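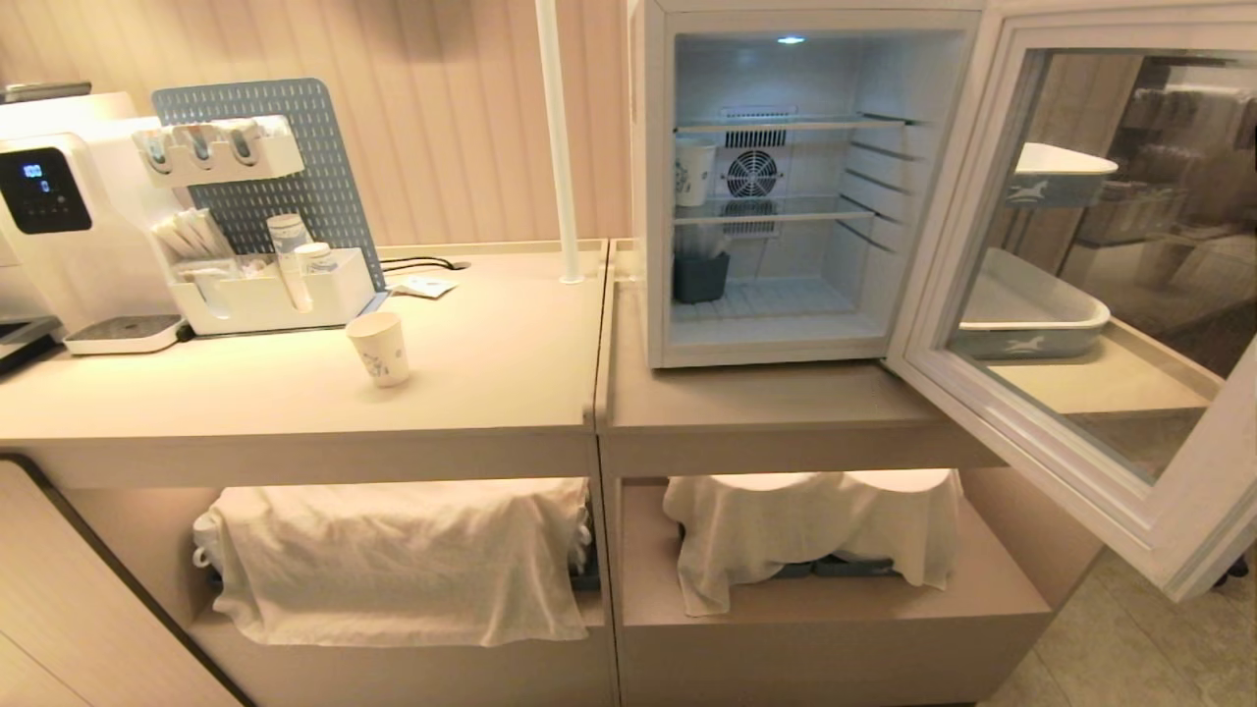 Coffee machine and paper cups on the counter

Subscription or one-off price for a small app that already has users?

Posted by Boris Urban, 2024-07-28

I made a small app called Windevier. It keeps track of stock for people who sell at markets and craft fairs: what you packed, what you sold, what needs making again. It has been in the store as a free app since last year and I work on it in the evenings. No ads and no account needed, everything is kept on the phone.

I would like to start charging in August. There are 89 people who open it most weeks, and 61 of them said yes when I put a short message in the app asking if they would pay something for it. I didn't name a price in the message.

I can't decide between a one-off payment and a small monthly subscription. The app has no server at the moment, so it costs me very little to run apart from the developer fee. But I want to add syncing between two phones, as that is what I get asked for most, and that will mean a monthly bill.

Also, what do I do about the people who have it already? I don't want to take away anything they are using now. Has anyone here gone from free to paid and kept most of their users?

Sinéad Keogh

I did this with Ravn, which is a job sheet app for window cleaners, so a similar sort of user. I'd split it in two.

Keep everything that is there today free for anyone who installed before the change. Store the date or version of first install somewhere you can rely on before you release the paid version. I left this too late and had 17 people write to me saying they had been locked out. I had to sort them out by hand with promo codes and it took most of a week.

Then charge new users once for the app as it stands, and make syncing a subscription for everybody, old users included. People understand paying monthly for something that runs on a server. They are much less happy about paying monthly for a list on their own phone, and they will say so in the reviews.

I wouldn't read much into the replies to your message. Saying yes to "would you pay" is easy when there's no price on it. When I switched, far fewer paid than had said they would, though the ones who did have mostly stayed - I still recognise the names when they write in.

A few other things to check:

Put the restore purchases button where people can find it. Mine was at the bottom of the settings page and I got a message about it nearly every time someone changed phones.

Tell your users before the update goes out. A plain note in the app saying what changes, what doesn't and when is enough. I showed mine twice, once a fortnight before and again on the day.

Try the purchase flow on an old phone with a slow connection. Market sellers will be in a field somewhere with one bar of signal, and if the app checks the licence every time it opens they won't get in. Let it run offline for a good while between checks.

Rendport

Subscription. One-off doesn't pay in the long run, you get a lump at the start and then nothing while you still have to fix it every time the phones update. I'd go for 2 pounds a month and put it up later if nobody complains.

Clutholm

Agree with Sinéad about keeping the old users free, not so sure about charging twice. If I'd paid for an app and then found the one feature I wanted was a subscription on top, I would be annoyed. You could make the basic app free for everybody and only charge for syncing. You'd earn less from the start but you'd have more people trying it, and at your size that may matter more.

Whichever you pick, offer a yearly price as well as the monthly one. Fairs are seasonal in a lot of places and people on a monthly plan will cancel over the winter and forget to come back.

Boris Urban

Thanks all. I hadn't thought about storing the install version first, so that will go out in a small update on its own before anything else. Leaning towards free basic app and paid syncing, with a yearly price. I'll probably miss August.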